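About Pakus

Pakus is a small bathroom fittings shop in Veltusville. Vanities, taps, rails, shelves, mirrors, the bits that go on the counter. We started out selling faucets from a rented unit on Tapley Road, 100 square feet, one phone. Now we have a proper showroom and a workshop behind it. Same phone number.

What we do
Small bathrooms, mostly. People come in with a sketch on an envelope and a wall that isn't straight. We measure, we order, we fit. If you only want the sink, we'll sell you only the sink.

The display most people ask for is the Wisari. Two doors, dark cabinet, up on legs so a mop gets underneath. Marble-look top. We keep it set up the way you'd have it at home, cup and toothbrush and all, so you can judge how much counter you really get. 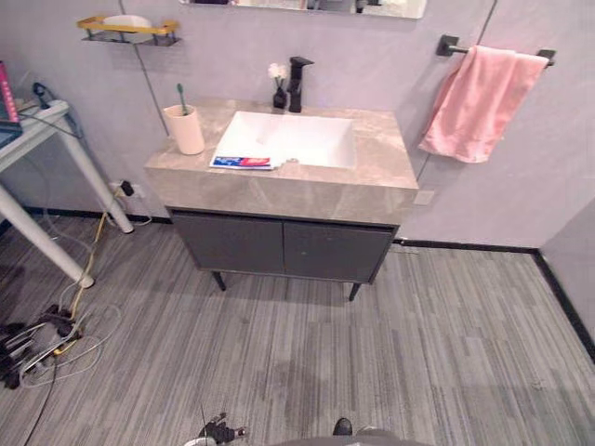
The Wisari with the pink towel on the rail. Cup, flowers, toothpaste out.

Prices
The Wisari is $1,182 for the cabinet, top and basin. $1,672 with the faucet, rail and shelf, fitted, inside Veltusville. Outside town we add mileage, ask first. Prices were last checked March 21, 2019 so call if you're reading this a good while after. Flowers not included, sorry, everybody asks. They're fake and they've been dusted more times than the rest of the shop put together.

The showroom
One big room plus the office. Park in back, the front spots belong to the bakery. Side door has no step.
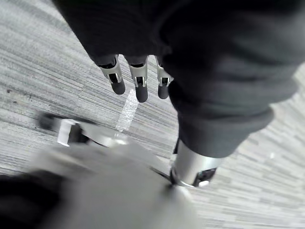

Flooring is the question we get almost as much as sinks, and no, we don't sell it. We can tell you what we think of it though. The showroom has carpet tile, gray with the light and dark streaks in it, and we like it fine for a shop. Hides a lot. Don't put it in your bathroom. Go with something you can wipe, seal the edges, and do it before the cabinet goes in, not after. We have pulled out more than one nearly new vanity so somebody could get at the floor under it. If you've already picked a floor bring a piece along and we'll stand it up against the cabinet doors.

How we think about counters
Things creep. You start with soap, then it's soap and a cup and four bottles. Our advice is to get the soap up on the wall and keep one cup on the left or right, whichever hand you don't use. Toothpaste can lie down flat, it doesn't need a holder. Towel within reach of the basin or you'll drip all the way accross the floor.
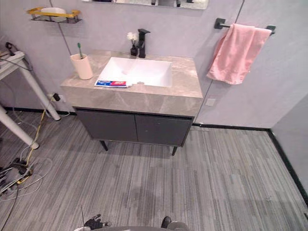
Fatemeh Ebrahimi wrote to us in June that she would skip the vase altogether, that in her house anything narrow beside a faucet ends up in the sink by breakfast, and could we please say so somewhere. So, said. Leave it out if you've got kids or a cat. She did keep the wall shelf and tells us it's the best part.

Cleaning, since we get calls: warm water, drop of dish soap, soft cloth. No powder on the black faucet, ever. It scratches and we can't polish it back. Dry around the base of it at night if your water is hard, and Veltusville water is hard.
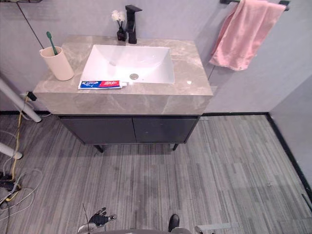

Same goes for the basin, a soft cloth does it. Pull the hair out of the drain before you call a plumber, you'd be suprised how often that's the whole job. Doors wipe down with the same cloth. If a door starts sitting lower than the other one, call us, it's a hinge screw and we talk people through it over the phone for free.

Who you'll meet
Whoever is closest to the door. We all sell and we all carry boxes. Fitting is done by our own people, no subcontractors, and they take the old unit away if you want it gone.

We keep spare hinges, legs and drain parts for everything we've sold since 2000. Bring the old part in if you still have it. A drawing is OK too.

Visiting
No appointment for looking. Appointment for measuring, please. Closed for lunch, back in half an hour, knock if the light's on.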